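About Prorneo

Prorneo tests whether machines can do ordinary chores yet. We started with two people and a borrowed laundry basket. There are 10 of us now, working from one open floor in Dundemer.

Companies that build home and shop-floor robots send us their systems, and we try them on jobs people are tired of doing: folding laundry, clearing a table, packing small orders. Every job is run 100 times. We publish the full count, including the runs that went badly.
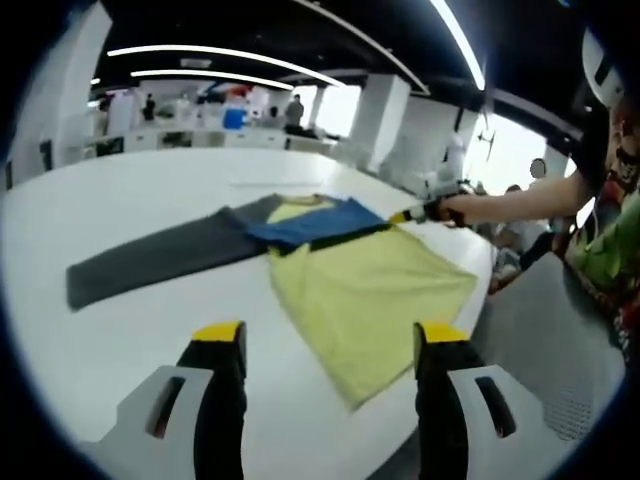

Shirt folding with hand-held grippers at our Dundemer workspace.

Clothes are still the hardest thing we test. A box keeps its shape when you pick it up. A shirt doesn't, and long sleeves make it worse. Our people work through each chore by hand with grippers first, so we know what two fingers can manage before we ask a machine to try.

Can a robot do your laundry? Parts of it – and slowly. Packing is further along. Our partner Gotness has used a packing arm on its day shift since June, with a person close by for the odd items.

Our chore list has 6 household jobs and is shared with the Wuisan test kitchen, where the dish trials are run.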